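Swapping the finger pads, round two

So I finally got to spend a proper stretch of time with the hand-held grippers, the kind you carry around yourself, one in each fist, while a camera on top watches what you do. I'd been promising Ashok Shukla a comparison since January (sorry, Ashok!) and he'd mailed me 4 sets of finger pads to try, all from a little shop called Renar. Same grippers the whole time, same kitchen, different pads. That was the plan, anyway.

I picked unpacking as the test task because it's fiddly and I'm bad at it. Pulling stuff out of boxes, peeling off packaging, dropping the trash in the bin. With my fingers I don't even think about it. With two parallel jaws I have to think about every single bit of it, and my tongue sticks out the whole time.

The ribbed pads went on first and I kind of hated them. They're great on cardboard, really solid, but thin plastic slides into the grooves and then you're pinching air. I did 11 runs with those and quit early. The flat rubber ones were a huge step up!

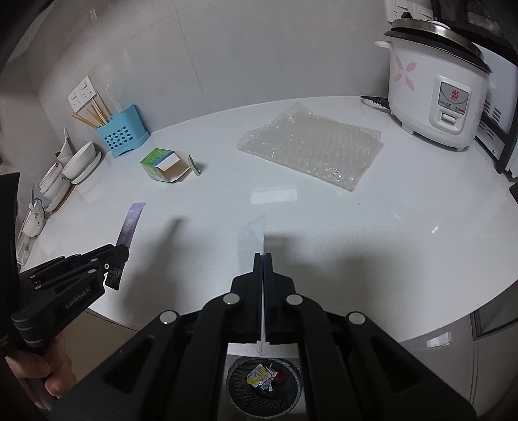

Plastic film is still the worst thing, though, whichever pads I used. It clings, it folds over on itself, and half the time you let go and it hangs on to one jaw like it's paying rent. Ashley Bellamy told me to open wide and tip the wrist down over the bin, and that helped more than any of the pads did.

The soft foam set lasted three runs before a corner started lifting. The last set, the thin silicone ones, I'd put just behind the flat rubber. Nice on small cards, a bit too grabby on bags.

Other notes, in no order: my left hand gets tired way before my right. Trigger travel matters more than I expected. And I want a wider camera view, since tall packages block a lot when they're close to the jaws.

I've got 31 clips to sort through before I send the pads back to Ashok, and the flat rubber set is staying on until then.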